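The laundry at the end of the kitchen

Macarena Carrasco does not have a laundry. She has the end of a kitchen, a black top loader and what she calls "a long-running negotiation with a power board."

She moved to Tarnholm 12 years ago from a house in Hundcombe that had a proper laundry, with a door you could shut on it. "I miss the door more than my old neighbours," she says. "You could be a terrible person behind that door."

We talk beside the machine, which she bought second-hand for 200 dollars from a man called Quentin Joly. He threw in the manual for a different model. She kept it anyway and says the advice is mostly sound. 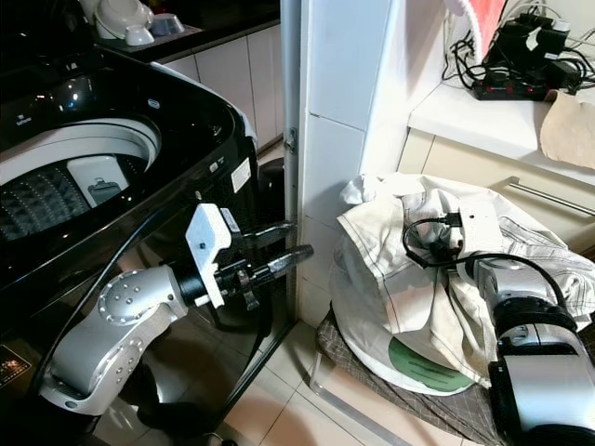
The whole operation runs on a few rules. Whites go on Monday, towels whenever somebody complains. The lid stays up between loads so the drum can air. "My mother shut hers and her sheets smelled like a pond," she says. "Lovely woman. Pond sheets."

Her partner, Anatole Aubert, is in charge of the chargers, or at least is blamed for them. They live on the counter by the wall, black cables in a heap, a short reach from the washing. I ask whether there's a system.

"Anatole says there is. I've asked him to draw it." 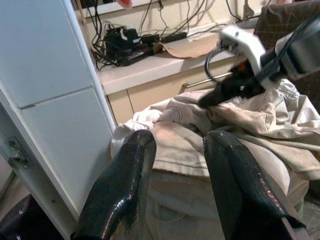

She has tried to fix this. There was a cable box, which filled up and became a lid sitting on top of cables. There were labels, too, until everything was labelled "phone". These days she settles for keeping wet things off that side – a rule she enforces on guests and, with less success, on Anatole.

What she will defend is the bag. Clothes get sorted into it in the bedroom, carried down the hall and emptied straight into the drum. She went through 11 plastic baskets before coming round to cloth. The handles always went first.

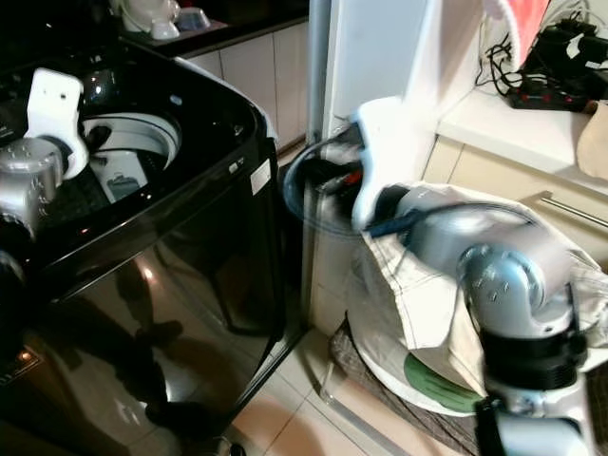 "A basket sits there looking at you," she says. "A bag you can fold up and put away. I don't, but you can."

Would she go back to a separate room? She thinks about it for longer than I expect, then asks if I'd mind moving, as I'm leaning on the tea towel drawer.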